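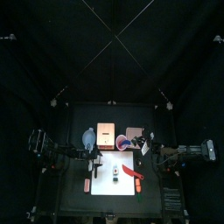

Right, budget thread. Two arm cell, bench one is sorted, bench two needs pricing before the 31/08/2026 cutoff. Short version – the arms are not what's eating the money

Grippers first. Quote from Drammont is 3009 for the pair, fingers included. Merkadska came in at 1625 but thats without fingers or mounting plates, so not the same thing at all. Have asked them to requote

Lead time 14 weeks from Drammont. Fourteen!! So if we want it this year we order in August or forget it

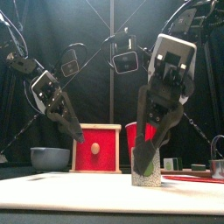
Right gripper on the speckled cup, left one waiting by the red box.

Cables. Always cables. I put down 4 spare sets last time and Tekle crossed out two of them. Putting all 4 back in, sorry Tekle

Cameras – want the same model at the wrist and overhead so we only stock one kind of spare. Teshome do a bundle price but only if you ask, its not on the site

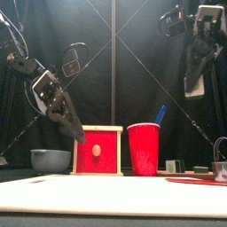 Meron Demissie

Props line is tiny, cups and bowls and a marker pen, but it still needs its own row or finance send the whole sheet back. Ask me how I know

Still undecided on a service contract with Clastska. Anyone here paying for one? Worth it or do you just keep a box of parts? Replies or DMs fine, need to send teh sheet off soon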